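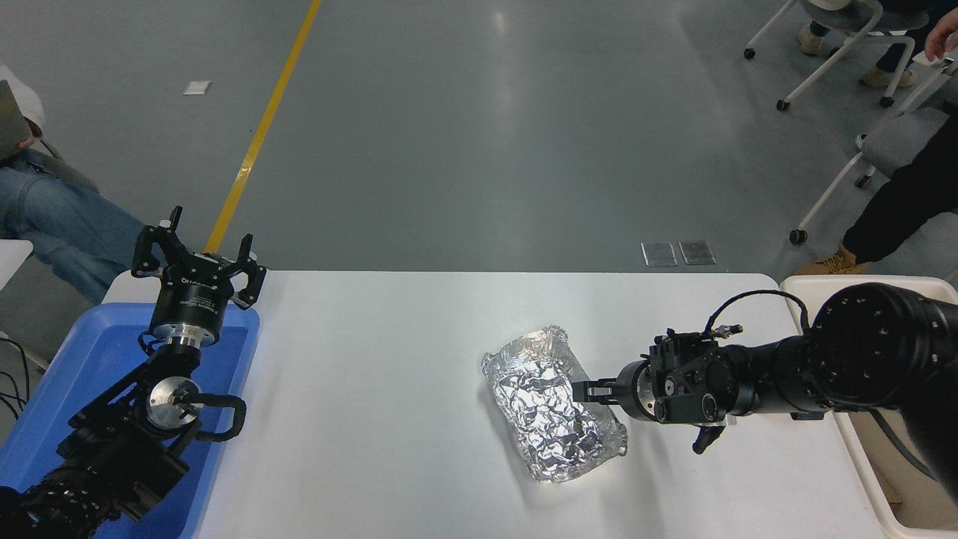 Foil on the table at the Moltville site.

Households in Moltville put out more foil and paper than they once did, and a good deal of it still goes into the wrong bin. The coordinator of the Hutsuliak sorting program spoke with us about what residents can do at home before collection.

"Foil is the material we are asked about most often," the coordinator said. "People are unsure whether it belongs with the recycling, and when they are unsure they put it in the garbage. We would prefer that they rinse it and keep it."

The program received 206 written enquiries from residents in December. Of these, 109 concerned foil, including wrap, pie plates and the takeaway containers used by local restaurants. The coordinator described the advice as simple. Food should be scraped out, the foil rinsed in leftover dishwater, and small pieces pressed together.

"A single scrap is easily lost among the other materials," the coordinator said. "We ask residents to save their pieces until they have a ball the size of a fist – a drawer is a perfectly good place for it."

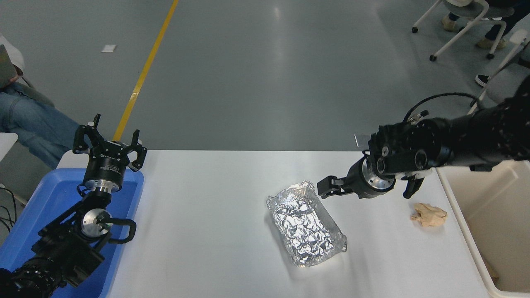 Containers may be left in their own shape or flattened, according to the coordinator, provided that any cardboard lid has been taken off. The lid goes with the paper. Foil-lined pouches of the kind used for coffee and chips are not accepted in either stream.

Asked whether a little grease was a concern, the coordinator was measured. "We do not expect a container to be spotless. We do expect the lasagna to be gone."

The program's printed guide, prepared with Zustent, has been revised to reflect these points. Copies are available at the front counter.

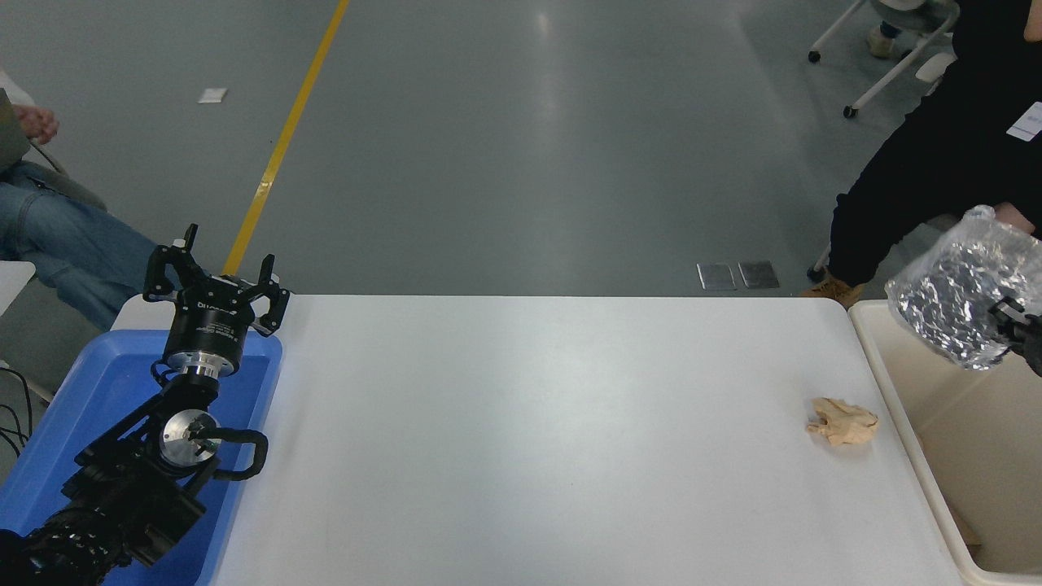

Paper and Wrapping

Brown paper is accepted clean and dry, crumpled or flat. "Flat is kinder to your own bin," the coordinator said. "It takes up less room, and you may get another week out of it." Waxed paper belongs in the garbage.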